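Visit report: Nonden veneer and panel mill
2023-11-15
Shona Aitken

The Nonden mill opens its production floor to outside parties twice a year. I joined the autumn visit with Hemant Solanki, who buys sheet stock for our joinery shop. We wanted to see how the mill sorts and matches face veneer, as the last two deliveries had shown more color drift between sheets than we can hide on a long counter run.

Visitors sign in at the gatehouse on the Shabalala Road side. Safety shoes are required and the mill does not lend them. One member of our group was sent back to his car for a pair, and the start slipped by a quarter of an hour.

Log yard and conditioning

Logs arrive debarked and are stored under sprinklers. The yard held mostly ash and birch, with a short row of maple at the far fence. Anum Zaidi, the yard manager, explained that the sprinklers run from April until the first hard frost. Sapwood stain is the main loss in warm months. Flitches for slicing go into heated vats before cutting. Soak time depends on species and diameter, and the schedule is chalked on the vat lid as well as entered in the system. The operators read the chalk.

Slicing and peeling

The mill runs one rotary lathe and one vertical slicer. The lathe was down for a knife change during our visit, so we saw it stationary, with the guards open. This was more useful than seeing it run. The pressure bar is set by hand with a feeler gauge after each knife change, and the first length of veneer off the block is scrapped while the setting is checked.

The slicer was working ash. Leaves come off in sequence and are stacked in that order, and the order is kept through the dryer. A bundle that loses its sequence is downgraded to backing stock. I had assumed bundles were re-sorted by eye at the end of the line. They are not, and a dropped bundle is a real cost.

Drying

The dryer is a roller type with 3 decks. Moisture is read at the outfeed by a fixed meter and spot-checked with a handheld one. The two readings disagreed slightly on the bundle we watched, and the operator recorded both. Fahad Bangash from quality said the handheld reading is used when there is a dispute with a customer. Solanki asked to have both figures printed on our delivery notes. This was agreed.

Matching and pressing

Faces are jointed on a guillotine, glued edge to edge and laid up on the core. Book match is the default. Slip match is available on request and suits wavy grain better in our view, as book-matched leaves reflect light differently and can show as alternating light and dark bands under a window. The press takes a full sheet. Output for the previous week was posted on a board by the door: 2,824 sheets, with 114 held for rework. Most of the rework was open joints, followed by sanding through at the edges.

Color drift

Bangash pulled retained samples from our last two orders. They came from different logs, cut some weeks apart, and both were inside the mill's tolerance. The fix is on our side: order by log number and take the whole lot at once. The minimum for a single-log order is 156 sheets, more than we usually stock. Solanki will look at sharing a lot with Rovell.

Finish samples

The tour ended in the showroom, where pale faces are shown under several clear finishes. The matte samples kept the color closest to raw wood. The oiled ones went noticeably yellow. Price sheets for both are with Solanki.

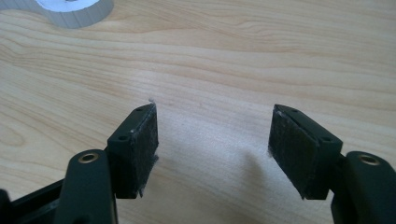 Pale wooden tabletop with a matte surface and wavy grain.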